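Student Project Report: Visit to the Open Day at Merno

Our class went to the Merno open day to find out how companies test robots before anyone buys one. I signed up for the simulation session because the flyer said a robot arm would "learn to tidy a living room." I have tidied a living room. I wanted to see if the claim held up.

The session lasted 30 minutes. There was no arm to walk around. Everything ran on a big screen, in a program called Zikgate, and the arm worked in a computer-made room with a sofa, tiled walls and a wooden cabinet. The presenter told us that Zikgate had already gone through 800 practice runs that week and that 665 of them counted as a success. I wrote both numbers down and then asked what "success" meant. The answer was that the object ended up inside a target area. It could land on its side or upside down and still count. That seems generous to me, and it was not on the slide.
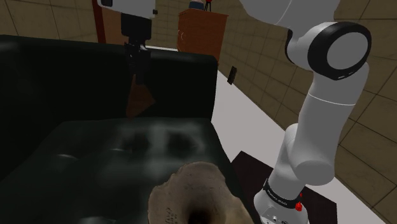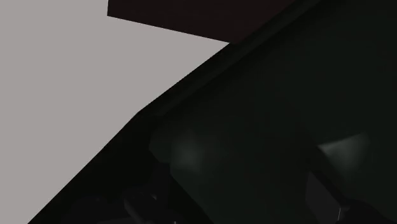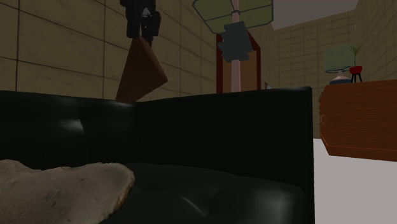

Three views from the simulated room, with the dark sofa in the first and third

By a student in the Trastach group
Friday, March 12, 2021

The object being handled was a plain brown block, wide at the bottom and narrow at the top. In the first view it is at the end of the gripper, in front of the back of the sofa. I would like to have seen the same thing tried with a sweater or a bag of chips, something that sags. A stiff block seems like the easiest thing they could have picked, and nobody tidies blocks unless they have a toddler.

The close view is what bothered me most. It is nearly all dark surface and shine, with bits of the gripper low down that I could hardly make out. If a program had to decide its next move from that picture alone, I don't see how it would know where the block was. I asked if the robot used all of the views together. The presenter said it depended on the test, and we moved on.

To be fair, I understand why they do it this way. A crash on a screen costs nothing, and they can start over right away. The Nkosi handout says that 252 different room layouts are available, which would take forever to build for real. I just think a visitor could leave believing that a machine can clean a house today, and what we were shown does not prove that.

For the second part of the project, due in June, our group wants to ask Merno two things: how many of those runs have been repeated on a real arm, and what the score would be if a block on its side counted as a miss.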